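Start Peppers Indoors
1 February 2021, by Kolbrún Norðdahl

Pepper season starts now, and I can't wait! Fill your pots with damp seed mix, firm it gently and sow two seeds in each, a fingertip deep. Keep them warm, and give them up to 18 days before you worry. 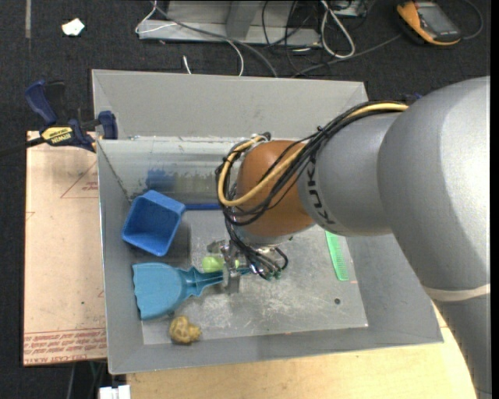 Bjarke Steinarsdóttir wrote to say that soaking the seeds overnight got hers up in 13 days, which is wonderful going for hot peppers.

Once the first true leaves open, snip the weaker seedling and water from the bottom (a shallow dish works great). By March they'll want bigger pots, so loosen the roots carefully and bury the stem a little deeper than before.
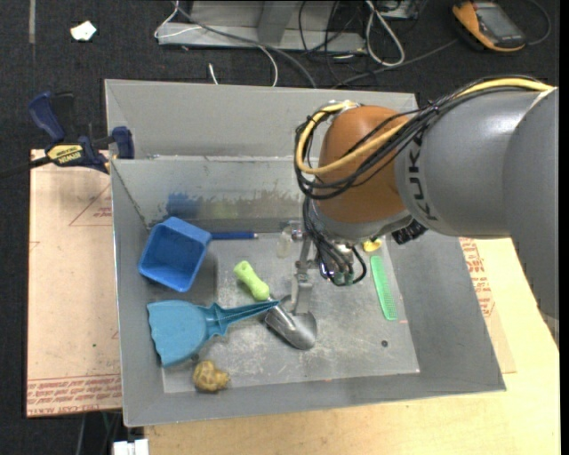 Small trowel and blue plastic container.

Contact | © 2021 Bramgate | Back to top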